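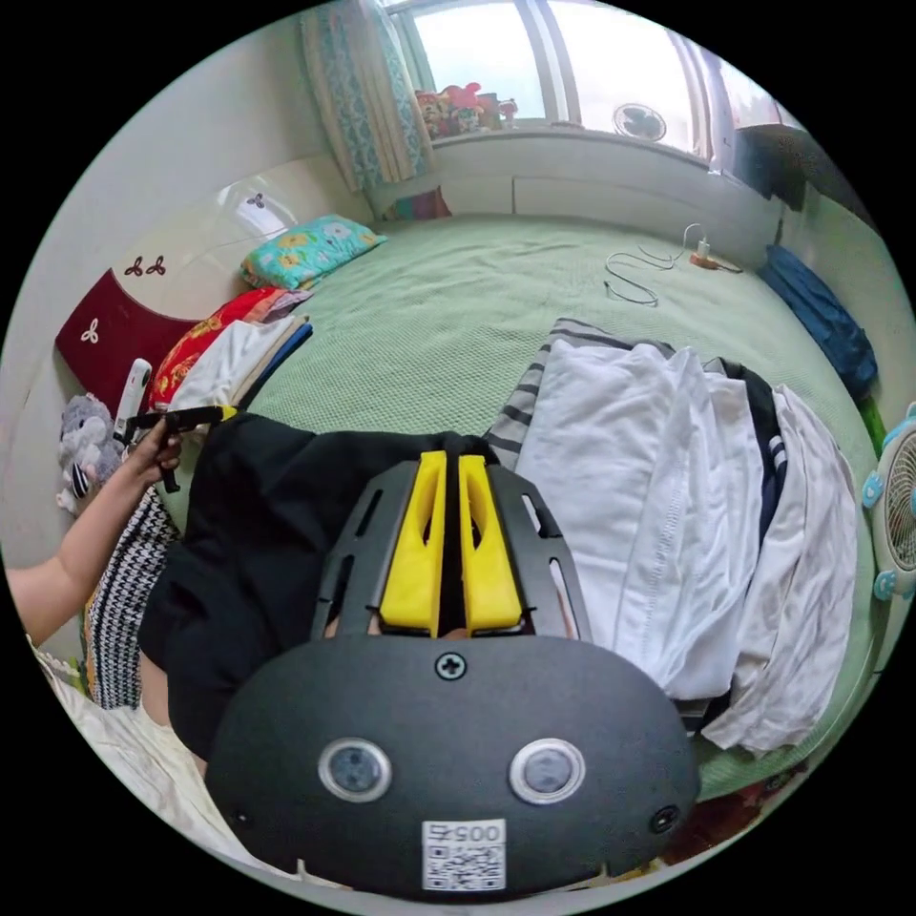
Folding is the one chore I put off until I have nowhere to sleep, and I mean that literally, because the whole wash gets dumped on the bed and then I have to deal with it before midnight. I read a tip in an old thread on this board about sorting by color first and folding second, so I've been trying it. Black things in one pile, white things in another, and then you just work through the dark pile until it's gone. Where it falls apart for me is stripes! The gray and white striped one always ends up with the whites, and so does the navy piece with the white edging, and I have no idea if that's where they belong or if I should be sorting by type like my sister does. She does all T-shirts, then all bottoms, then whatever is left, and she finishes way before me and is very smug about it.

So what do you all do? Color first or type first? And does anyone have a T-shirt fold that survives being shoved in a drawer?

sadia_rajput
Posted August 2020

TeresaR (2712 posts)
Type first, every time. Color sorting is for before the wash! Once it's all out of the machine the color doesn't matter unless your closet is arranged that way. You're making yourself pick up each shirt twice. Your sister is right, sorry.

naheed_m
I disagree with Teresa (again, hi Teresa). If you wear mostly black like I do, sorting by color is the only way to find anything. When I do T-shirts all together I get tricked by leggings every single time, black on black on a bed at night is hopeless. I pull the light stuff out first, then I can see what I've got left.

TeresaR
Turn a lamp on?

naheed_m
I have a lamp, thank you.

sadia_rajput
Haha ok, I tried both ways with one load. Type first was quicker, I'll admit it, but I kept losing track of which black thing was a T-shirt, so Naheed has a point too. What I've landed on for now is pulling one shirt out of the heap and laying it completely flat before I even think about folding. I used to fold them in the air against my chest and they came out like little sacks.
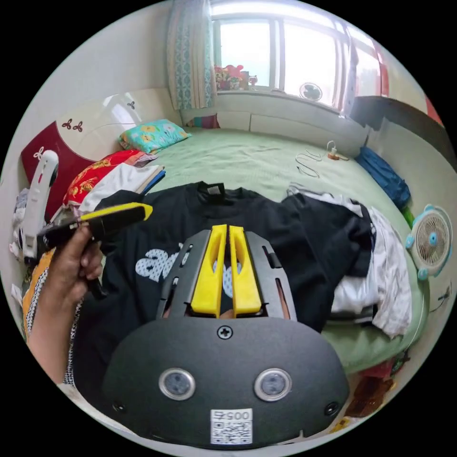
My trouble after that is the sleeves. If I fold the sides in first, the sleeves stick out past the middle and I end up with a lump right where the print is. If I fold the sleeves back on themselves it looks neat for a day and then the crease is there forever. I don't iron T-shirts, I'm not going to start, so please don't say iron them.

shahzad_a
Iron them.

Ok, serious answer. Put the shirt face down. Everybody wants to look at the print while they fold, I get it, but if it's face down then you bring one side in to the middle, lay the sleeve back along that side, do the same on the other, and then bring the bottom hem up to the collar. Flip it over and the front is smooth. I worked at a clothing store in Hirkolton for a couple of years and we did it that way on every table. We had a plastic board at first and then it cracked and we all got faster without it.

nuala_macs
Face down also saves the print! I had a shirt with that thick rubbery kind of lettering and I folded it print to print all winter. Come February it had stuck to itself and peeled. Not saying it would happen to every shirt, but I fold print side out now and haven't lost another one.

TeresaR
I roll mine. Fold in half the long way, tuck the sleeves over, roll from the bottom. No crease across the chest and they stand up in the drawer.

shahzad_a
Rolling gives you wrinkles everywhere instead of a crease in one place. I'll die on this hill.

sadia_rajput
I'm with Shahzad on rolling, mine always come undone. I did 3 his way and the smoothing is the part I was skipping. You have to tug the sleeve straight and pat down the whole front and THEN turn it over, otherwise you fold the wrinkle in.
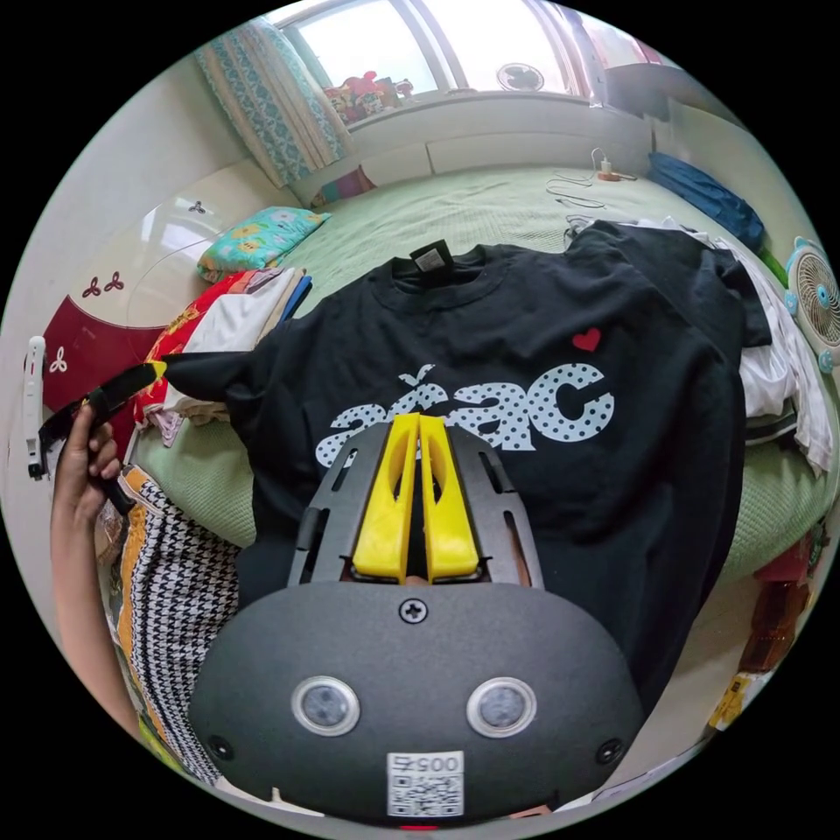 The other thing that helped was deciding where the finished stuff goes before starting. I had been putting folded clothes back down next to the unfolded ones and then something would topple and I'd do it all again. Now the done stack gets its own spot up toward the pillow and nothing else is allowed near it. Whites still defeat me though. They always seem to turn back into a heap while I'm busy with the dark stuff.

naheed_m
Do the whites first then! You're leaving the worst for when you're tired.

nuala_macs
Or take them off the bed altogether. I put whichever pile I'm not working on over a chair. My mother used to do the whole family's wash at her place in Jolonberg on the dining table and she wouldn't have a single thing on it except the piece she was folding.

TeresaR
A table is so much better for your back too, beds are too low.

sadia_rajput
No table big enough here, so the bed it is. Whites first tomorrow, face down, no rolling. Teresa, I'll give your way one more go with pajamas.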